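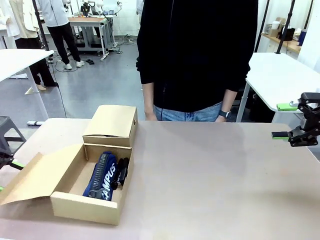

Packing boxes: tips from a robot packing study
Posted 16 September 2021 in Storage and Moving

Most advice on packing boxes comes from people who have moved house a lot. The tips on this page come from a different place. The Griltska study trained a two-armed robot to put everyday things into cardboard boxes and close them, and the group behind it kept a record of each pack that went wrong and why. Much of what trips up a pair of grippers also trips up a pair of hands, only less often.

How the study was done
The robot learned from demonstrations. An operator guided both arms through a pack from start to finish, and the movements were recorded along with the views from the cameras. The training set held 2,000 of these demonstrations. After that the robot did 3,000 packs by itself, with a person on hand to reset the table. Of those, 397 were marked as failures. A pack failed if the item was left outside the box, if it was dropped, or if the lid would not close flat.

Soudabeh Jalali sorted the failures by cause. Dropped items were a smaller share than the group expected. Most of the trouble came from the box itself, and from soft parts of the item lying over a wall when the lid came down.

Before you put anything in
Open every flap all the way and fold it back past upright. Cardboard has some spring in it, and a half-open flap swings back over the opening while your hands are full. In the study, 77 of the failures were put down to a flap that came back into the way of the item. When the group changed the demonstrations so that one arm pressed the flap down along its crease first, that kind of failure became rare.

Fold with the crease, using the flat of your thumb. If the box has small tabs and slots in the side walls, check them now. A bent tab is easy to straighten in an empty box and a nuisance in a full one.

Keep the box still. A light box slides when you push against one side. The robot used its second arm for this. At home, put the far side of the box against a wall or a heavy book.

Shoes
Lay shoes on their sides, heel to toe, with the soles facing the outside walls. Tuck laces inside the shoe. Straps are worse than laces, as they tend to stand up by themselves, so do up any buckle before the shoe goes in. Katsuhiko Aoki, who ran the shoe trials, found that the robot did better when it put the loose strap in first and the shoe second. The same order works for belts and bag straps.

If the lid has a finger hole, leave that side facing you when the box goes on the shelf.

Pouches and soft cases
Close the zip first. An open zip catches on raw cardboard edges, and the pull tag hooks over the wall of the box. 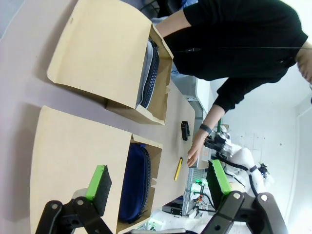 Pick up a pouch by its middle or along the zip, where it is stiffest. The robot began by gripping at a corner, as several of the operators did, and the rest of the pouch sagged and folded under on the way down. Gripping at the middle fixed most of it. Put the pouch in lengthwise and let go only when it touches the bottom.

If you are packing several, give each its own box and line the boxes up with the flaps all opening the same way. You can then repeat the same movement down the row. The study tried mixed directions as well, and the robot was slower and made more mistakes.

Knives and cutters
Pull the blade in before you put a box cutter down, each time. Give it one spot on the table, outside the reach of the open flaps, and put it back there. Flaps hide small tools very well. Check under them before you close up.

Closing
Run a finger around the top edge first – anything you can feel above the wall will stop the lid. Then bring the lid down from the back and press both front corners together. Pressing one corner at a time twists thin cardboard, and this was one fault the robot picked up straight from its operators.

What did not carry over
Gerardo Macaraeg asked whether the robot's slow approach was worth copying. It probably isn't. The arms paused above each box to get a clear view, and a person can see well enough without stopping.

The tests used small boxes and light items, so none of this covers crockery or books. Trials with heavier goods are planned for April at Nilville.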